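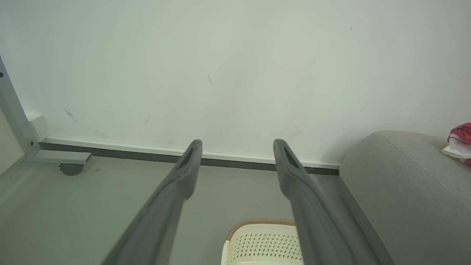
Tue 3 February
Room record, Lusley building, ground floor
Entered by T. Antoniadis

Walls and skirting inspected ahead of the March redecoration. The long wall is off-white and in fair order. Marks noted: one thin diagonal streak above the skirting on the left, one short curved scuff near the middle, and a faint dash lower down. A few tiny specks higher up to the right. None of these was judged to need filling. Mircea Barbu is to try sugar soap on the scuff first and record the result below this entry.

Skirting: white upper edge, grey lower band. The run behind the grey upholstered piece was not inspected. It should be pulled forward by two people before the painters attend, and the wall behind it entered here separately.

The aluminium frame on castors remains at the left. Colleagues are reminded that it is to be kept clear of the wall when it is moved. Lụa Quan asked whether felt pads could be fitted to the upright; agreed in principle, pads to be ordered with the next Curncombe delivery.

Paint: the tin in the store is labelled for the corridor and must not be used in this room. The wall has a slight green-grey cast and the corridor white will show against it. Khrystyna-Mariia Vasylenko holds the old colour card. Two sample patches, low down, left to dry for 3 days before comparison.

Outstanding: date from Clukow for the floor edge. Toàn Phí to telephone.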